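Print | E-mail
Reading time: 1 min

Plukero opens its laundry teaching sessions to visitors

IRNHOLM, March 15, 2020 - I'm Jordan Fothergill, I run the teaching room at Plukero, and I get to share the fun news: starting in August, you can come in and drive our robot yourself!

We've recorded 193 laundry runs so far, every one steered by a person from the next desk. Gilmar Brito did almost 60 of them (his shoulders say hi). 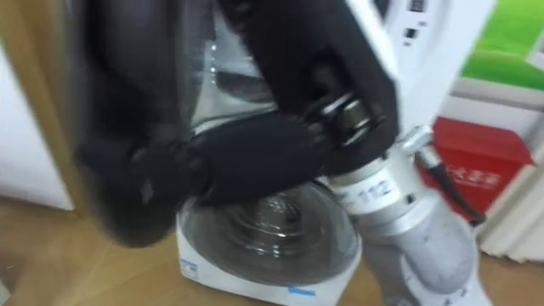 Visits last 34 minutes. You move your arm, the robot's arm follows, and the run goes into the set we train on - mistakes and all. Our goal is 3,000 runs.

To book, write to Magdy Abdel Rahman at our front desk.

Comments (2)

Tamer Karam: Can kids try it?

Odair G.: Signed up. I can't even fold at home.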